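Eswood House, kitchen diary
August 17, 2025

The day was given to the plastic cutlery, which had not been put in order since the summer supper in July. The supply had been returned to the kitchen in a single bag, and the drawer in which it is normally kept could no longer be closed. The bag was brought to the long table after breakfast and the work was begun there.

It was decided to keep two kinds of tub, one for spoons and one for forks and knives, and to use the clear ones left over from the Wendby order. They are shallow, but they fit side by side in the drawer and the contents can be checked without lifting them out. The white and the yellowish pieces are to be kept together. An earlier entry proposed separating them by color, and the proposal is not being taken up.

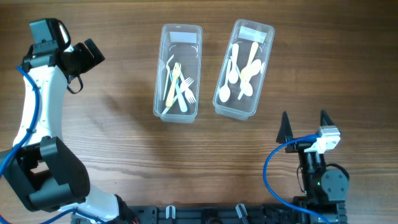
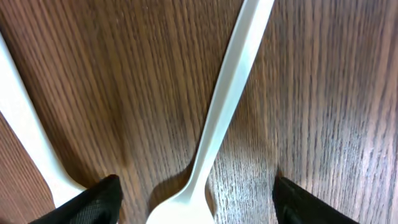 Sorting was resumed after lunch. Any piece with a bent tine or a split handle was set aside, and 15 were discarded in all. The remainder of the bag was washed in the large basin and laid on towels by the window. It will be added to the tubs tomorrow, once the drawer has been wiped and relined.

The question of a further purchase was considered. The Brukia catalog offers spoons in packs of 100, and one pack should be enough for the fall. Forks are not required at present. Knives are always the last to be used at our suppers and none will be ordered before the new year.

The metal serving spoons were not dealt with. Three of them are still at the Stan hall and a note has been left asking for their return. The tablecloths were also postponed, as the ironing board is in use upstairs.

The kitchen was closed at the usual hour. The key to the pantry is back on its hook, and the list for the store has been pinned inside the pantry door, with dish soap and drawer paper added at the bottom.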